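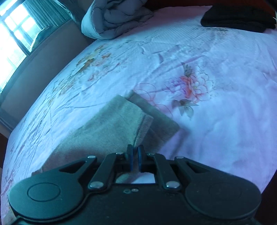
파도프(Padov) 하우스 1월 입주자 모임 회의록

때: 저녁 8시 조금 넘어서부터 열 시 반쯤까지
곳: 아래층 부엌
온 사람: 세연, 태겸, 보람, 문수 아저씨, 집주인 Griet Van Acker 씨(처음 한 시간만), 그리고 쓰는 사람 저 은조
못 온 사람: 하림(야간 근무. 의견은 냉장고에 붙여 놓고 나감)

지난번에 회의록이 너무 딱딱하다는 말이 나와서 이번에는 제가 말하듯이 쓸게요. 대신 결정된 건 항목마다 끝에 따로 적어 둘 테니 바쁜 분은 그것만 보셔도 됩니다. 그리트 씨한테는 제가 영어로 줄여서 따로 보냈어요.

1. 난방비

역시 이게 제일 길었습니다. 지난번 고지서에 찍힌 사용량이 1,078킬로와트시였는데, 그 종이를 식탁 한가운데 놓고 다들 한참을 말없이 들여다봤어요. 태겸이가 먼저 "이거 우리 집 거 맞아요?" 했고, 맞습니다. 주소 확인했습니다. 계량기 번호도 제가 지하실에 내려가서 맞춰 봤고요.

그리트 씨 말로는 작년 겨울보다 확실히 많이 나온 거래요. 보일러는 패닉스(Panix)에서 와서 가을에 한 번 손봤으니 기계 탓은 아닐 것 같다고 하시는데, 문수 아저씨는 그 점검이라는 게 와서 커피 마시고 간 게 전부 아니냐고 하셨고요. 제가 통역을 조금 부드럽게 했습니다. (그런데 그리트 씨가 웃으시더라고요. 한국말을 생각보다 많이 알아들으시는 것 같아요. 다들 참고!)

보람이는 층마다 온도가 너무 다른 게 문제라고 했어요. 아래층은 밤에 반팔로 다녀도 되는데 맨 위층은 코가 시리다고, 그래서 위층 사람이 온도를 올리면 아래층은 창문을 열고, 그러면 또 위층이 올리고. 듣고 보니 맞는 말이라 제가 할 말이 없었습니다. 창문 여는 아래층 사람이 저거든요.

온도조절기를 몇 도로 둘지는 20도파와 19도파로 갈렸습니다. 세연 언니가 밤에는 어차피 다 이불 속에 있으니까 밤 온도만 확 내려 보자고 했고, 태겸이는 확 내렸다가 아침에 다시 올리면 그게 더 드는 거 아니냐고 했고, 여기서 단열이 어떻고 돌집이 어떻고 하는 이야기가 이십 분쯤 갔어요. 결론은 아무도 정확히 모른다였습니다. 그래서 그냥 해 보고 숫자를 보기로 했어요.

결정: 낮 20도, 밤 11시부터 아침 6시까지는 4도 낮춘 16도. 다음 모임까지 해 보고 다시 이야기. 계량기는 제가 일주일에 한 번 읽어서 냉장고에 적어 둡니다.

2. 맨 위층 창문 바람

난방비랑 이어지는 이야기예요. 보람이 방이랑 그 옆방 창틀에서 바람이 들어오는 건 이제 다들 아시죠. 촛불 들고 가면 불꽃이 눕는다고 하더라고요. 그리트 씨가 듀울프(Dewulf)에 창문 견적을 받아 오셨는데 두 짝 손보는 데 700유로랍니다. 통째로 가는 건 아니고 고무 패킹 바꾸고 경첩 맞추는 값이에요. 비용은 당연히 그리트 씨가 내시는 거고, 우리가 할 일은 공사하는 날 집에 있어 주는 것뿐입니다.

문제는 듀울프가 봄이나 돼야 올 수 있다는 거예요. 그때까지는 문풍지로 버텨야 하는데, 문수 아저씨가 한국에서 가져온 게 아직 한 봉지 남았다고 하셨습니다. 한 봉지에 3,000원 주고 사셨다는데 그때 왜 더 안 사 왔나 지금도 아까워하세요. 붙이는 건 아저씨랑 태겸이가 맡기로 했습니다. 창틀을 먼저 닦아야 붙으니까 보람이는 창가에 쌓아 둔 책 좀 치워 주세요.

그리고 커튼 이야기도 나왔는데, 두꺼운 걸로 바꾸면 훨씬 낫다는 데까지는 다들 같은 생각이었고 누가 사느냐에서 조용해졌습니다. 다음에 이어서 할게요.

결정: 듀울프 견적 그대로 진행(그리트 씨). 문풍지는 문수 아저씨와 태겸.

3. 이불과 담요

밤 온도를 내리기로 했으니 자연스럽게 덮는 이야기로 넘어갔습니다. 여기서부터 분위기가 아주 좋아졌어요. 집집마다 겨울에 뭘 덮고 잤는지 하나씩 이야기하는데, 문수 아저씨네 어머님이 풀 먹인 홑청을 온 식구가 마주 잡고 당겼다는 이야기부터 세연 언니가 대학 기숙사에서 전기장판 뺏긴 이야기까지, 회의록에 다 못 씁니다. 그리트 씨도 할머니 댁에서 양털 담요를 너무 무거워서 발가락을 못 움직일 만큼 겹쳐 덮고 주무셨대요.

의견이 갈린 건 순서였어요. 담요를 안에 덮고 이불을 위에 얹느냐, 이불을 몸에 붙이고 담요를 위에 얹느냐. 저는 평생 담요가 안쪽이었는데 세연 언니는 반대로 해야 이불 속 공기가 안 빠져서 따뜻하다고 하네요. 오늘 밤 당장 해 본다는 사람이 셋이나 나왔으니 결과는 각자 보고해 주세요.

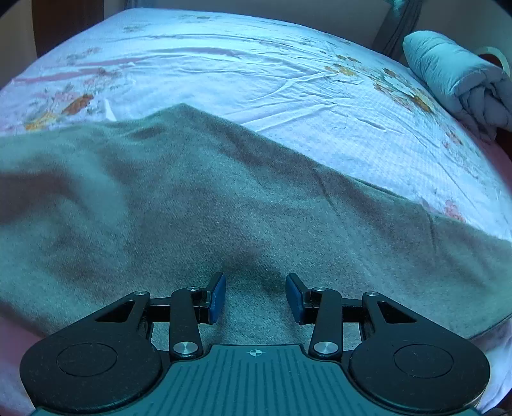 하림이 쪽지에도 이 이야기가 있었어요. 그대로 옮기면 "손님용 이불 말고 같이 쓰는 담요가 어디 있는지 저만 모르나요?"입니다. 하림아, 너만 모르는 게 아니었어. 복도 장에 있다는 사람, 지하실 상자에 있다는 사람, 작년에 나간 사람이 가져갔다는 사람까지 말이 다 달랐습니다. 그래서 이번 주 안에 세연 언니랑 제가 복도 장을 한 번 뒤집어서 뭐가 있는지 보고, 공용은 공용대로 한 칸에 모아 두기로 했어요. 자기 물건을 거기 넣어 두신 분은 그 전에 빼 가세요. 안 빼면 공용이 됩니다(농담 반입니다).

빨래도요. 큰 빨래는 지하실 세탁기에 넣지 말자는 이야기는 전에도 했는데 또 했습니다. 탈수할 때 기계가 걸어 다녀요. 길 건너 널턴(Nulton) 빨래방에 큰 기계가 있으니 담요나 누비이불은 거기로 가져가고, 공용 물건 빨래값은 공동 통장에서 쓰면 됩니다. 영수증만 제 우편함에 넣어 주세요. 플리스 종류는 건조기를 뜨겁게 돌리면 털이 뻣뻣해진다고 보람이가 꼭 적어 달라고 했습니다. 적었다!

털실로 새로 하나 뜨자는 의견도 있었는데(태겸), 본인이 뜰 줄 모른다고 해서 넘어갔어요.

결정: 복도 장 정리는 세연, 은조. 큰 빨래는 널턴 빨래방으로.

4. 손님 재우기

2월에 태겸이 동생이 와서 며칠 묵습니다. 다들 괜찮다고 했고, 손님방이 비니까 거기서 자면 되는데 그 방 라디에이터가 아래쪽만 뜨거워요. 공기를 빼야 할 것 같은데 열쇠가 없습니다. 그리트 씨가 집에 찾아보고 없으면 패닉스에 물어봐 주시기로 했어요.

하는 김에 손님 규칙도 다시 확인했습니다. 사흘까지는 단체방에 한 줄만 남기면 되고, 그보다 길면 모임에서 이야기하기. 세연 언니가 친구 재울 때 이걸 까먹어서 아침에 문수 아저씨랑 모르는 분이 부엌에서 마주친 일이 있었죠. 두 분이 같이 미역국을 드셨다고 하니 잘된 일이기는 한데, 그래도 한 줄은 남겨 주세요.

결정: 태겸 동생 숙박 동의. 라디에이터 열쇠는 그리트 씨.

5. 설 음식

시간이 늦어서 짧게만 했습니다. 떡국은 하는 걸로. 떡은 문수 아저씨가 아는 가게에 주문하시고, 만두는 빚느냐 사느냐로 또 갈렸는데 빚자는 쪽이 목소리가 컸습니다. 저는 사자는 쪽이었다는 것만 기록으로 남길게요. 그리트 씨도 초대했고 와플 반죽을 가져오신답니다. 떡국에 와플이면 조합이 어떨지 모르겠지만 작년에도 다 먹었어요.

고기 안 드시는 분 국물은 따로 끓입니다. 큰 냄비 빌려 간 사람은 돌려 놓으세요.

6. 그 밖에

자전거를 현관 안쪽에 세우지 말아 달라고 그리트 씨가 부탁하셨습니다. 우편배달하시는 분이 걸려 넘어질 뻔했대요.

음식물 통 당번표가 찢어져서 보람이가 새로 만듭니다.

와이파이 비밀번호 바꾸자는 건 하림이 있을 때 다시 이야기할게요. 하림이가 공유기 관리자 비밀번호를 혼자 알고 있어요.

다음 모임은 설 지나고, 회의록은 태겸이 차례입니다. 틀린 데 있으면 내일까지 저한테 말해 주세요. 문수 아저씨 성함 옆에 자꾸 "아저씨" 붙이지 말라는 의견도 있었는데(본인), 이번 건 이미 다 써 버려서 다음부터 고치겠습니다.

쓴 사람 은조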